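Purves is taking on table workers for its Foridier room, starting April 2019. The job is simple tabletop work: putting small items into bowls, taking them out again, wiping down and resetting the table for the next round. We train you in your first week. No experience is needed.

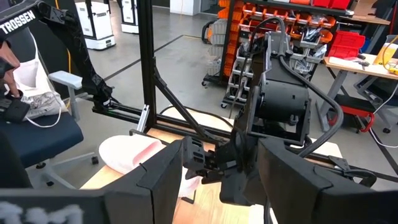 One of the work tables, with a bowl set out.

Shifts are 4 hours, mornings or afternoons. You will do up to 70 rounds in a shift and note each one on the Jinel sheet. Chairs are provided, but you may stand if you prefer. The floor is hard concrete, so wear comfortable closed shoes. Long hair must be tied back.

You should have steady hands, be able to follow a written list, and be fine with doing the same task many times. We have 10 places. People who worked with us in November can apply again and will skip the training week.

To apply, send a short note with the shifts you can work to Beathag MacBrayne at the Purves front office. Please include a phone number. A resume is optional.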